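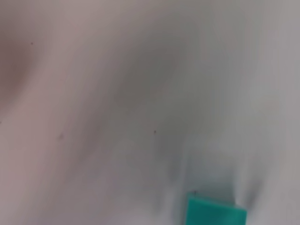
Breston firm Kairys opens table for household sorting

Kairys, a small homeware company in Breston, has opened a sorting table where residents can bring household items they no longer need. The table is in the back part of the shop on Dament Street and is open every morning until the end of February.

The idea is simple. People bring things from the kitchen or the bathroom, the staff look at them one by one on a pale surface under good light, and then each thing goes to a new owner or to recycling. The firm received 1190 items in the first month — more than it had expected — and 176 of them were baskets.

"Baskets are the most difficult," said Rimantas Adomaitis, who manages the shop. "People love them, but they buy too many. Then the basket stands in a cupboard and it has nothing inside."

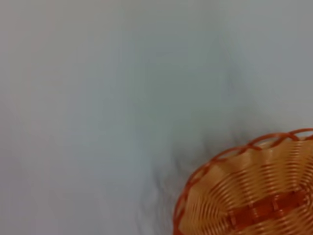

Can visitors also take things home?
Each household may choose up to six items per visit, and there is nothing to pay.

Woven baskets are looked at from the rim first, as it is the part where damage usually begins. Small plastic things are wiped and put together by colour. Clothes and electrical goods are not accepted at the moment.

Fahad Dhanial, a resident of Wolldale, came with two bags and left with one basket for his bread. "My wife told me to bring back nothing," he said.

The shop has space for 200 items at one time. When the shelves are full, a notice is put on the door and new items are taken again the next morning.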